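Open Day at Graltus: Your Questions, My Answers

I'm Ha-rang, and I run the visitor side of our open day. After the last one my inbox filled up with pretty much the same questions over and over, so I've put them all on one page. If yours isn't on it, write to me anyway. I like mail!

When is it?

July 24, 2021. Doors open at 10 in the morning and we wrap up at 4. You can turn up whenever you like in between, but the live sessions start on the hour, so if you stroll in at twenty past you'll be drinking coffee with me for a while.

What is Graltus, anyway?

We're a small outfit that teaches robot arms to do little household jobs - picking things up, putting them on plates, wiping, sorting, that sort of thing. The teaching is done by people. Somebody does the job by hand with a pair of grippers, that gets recorded, and the recordings go into training the arm. We also build the grippers ourselves, and we're a bit too proud of them.

Do I need to know anything about robots?

Nope. I came here from hotel reception and on my first day I called everything "the claw." The engineers have been told to use normal words, and if they slip you're allowed to ring the bell on the welcome desk. (In January the bell got rung so much that somebody hid it. I have a new bell.)

Who's doing the demos?

Mostly Si-woo Wi, who has more hours on the grippers than the rest of us put together. Si-woo will do a task slowly first, then at normal speed, and then take questions. Please don't ask during the normal speed part! Talking and gripping at once is harder than you'd think.

Will I see an arm moving by itself?

Yes, that's the second half of each session. Our arm is called Kong. It's the size of a desk lamp, so don't get your hopes up about the name. Kong repeats the tasks it has been taught, and sometimes it does them nicely and sometimes it drops the thing and carries on as if all went well. You'll get whichever Kong shows up.

How many recordings does it take to teach one task?

For the plate task we used 2,000. That sounded crazy to me when I started, but each one is short and you get into a rhythm. Simpler jobs need a lot fewer. Si-woo has opinions on the exact number and will share them with you at length.

Can I try the grippers myself?

Please do! There are 6 tryout places in every session and you sign up at the desk when you arrive, first come, first served. We start everyone on foam blocks, then move on to things that are easier to squash. If you're left-handed, tell us and we'll swap the order so your good hand goes first.

What do I wear?

Anything with sleeves that push up or stay close to the arm. Big floppy cuffs get caught. Long necklaces go in your pocket, and flat shoes are nicer because you may be standing for a good part of the hour.

Can I bring kids?

Sure, from age 10 for the tryouts. Younger ones are welcome to watch, and there's a drawing corner run by our neighbors from Nalaline, who make picture books and bring far better crayons than we ever had.

What are the black-and-white squares on the grippers?

I get this one more than any other. They're markers. Each gripper has a cube with patterns printed on it, a bit like the codes you scan for a restaurant menu, and a camera uses them to work out where the gripper is and which way it's tilted. You can't scan them with your phone and get anything useful. People try every time, me included.

What does the work look like up close?

Less flashy than the movies, I'm afraid. You sit down, you reach out, and you handle small stuff on a table with a gripper in each hand. One of them goes for the little block on the plate while the other waits its turn.

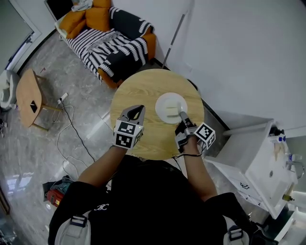

Can I take pictures?

Yes, all you want, as long as the flash is off. Ask before you photograph other visitors, and leave the screens in the back office alone. If you post something, send me the link, I keep a folder.

Is there food?

Coffee, tea and rice cakes at the desk. Nothing edible past the green line on the floor - crumbs and gripper joints don't mix. There's a good noodle place called Paton two doors down if you want a real lunch.

What does it cost, and where do I park?

It's free. Parking is behind the building, and it fills up early, so take the bus if you can. The stop is right across the street.

What if I can't make it?

Drop me a line with "next time" in the subject and I'll put you on the list for the winter one. We haven't picked a date yet.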